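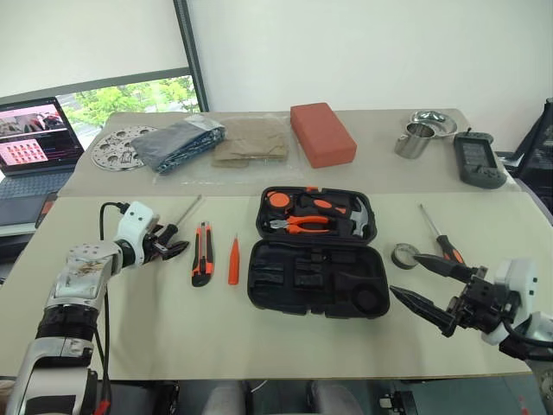 Can a robot put the tools away yet? Sort of

Tuesday, January 23, 2018

I own one of those molded tool cases where every tool has exactly one home, and I have never once gotten everything back into mine on the first try. So when the folks at Sastby said they were teaching a pair of robot arms to do it, I had to know more (and, okay, I was a little jealous).

Sastby is a small outfit that wants machines to take over the boring end of a shop shift: tools back in the case, bench cleared, lights off. Their project is called Putesness, and it started in September with much easier stuff, mostly folding cloths and stacking cups. The tool case is the hard one. The tape measure, pliers and hammer sit in the far half, and then there's the near half with its slots and a round recess, waiting for the small things like the screwdriver and the utility knife.

Picking up a screwdriver is the easy part, they told me. Turning it to line up with a slot is where the trouble starts, and a thin shaft held at a bad angle will bump the edge of the case and go skidding. In the latest round of 190 tries at the full job, the arms finished 74 of them with no help from a person. The quickest run took 18 minutes. I could do it in two, with swearing!

Still, I came away more hopeful than I expected. Buklow, a repair shop that's hoping to try the system on its own benches, says slow is fine as long as the work gets done overnight. I get that. I don't much care how long my dishwasher takes either.

Homes are further off. A workbench has the same case on it every day, and my kitchen drawer has never looked the same twice — I wouldn't wish it on any machine. Qureshi, the company that makes the software Putesness runs on, is working on a version for household clutter but won't give a date.

Sastby plans another round of tries with 19 different cases, some with lift-out trays. I've offered to lend them mine.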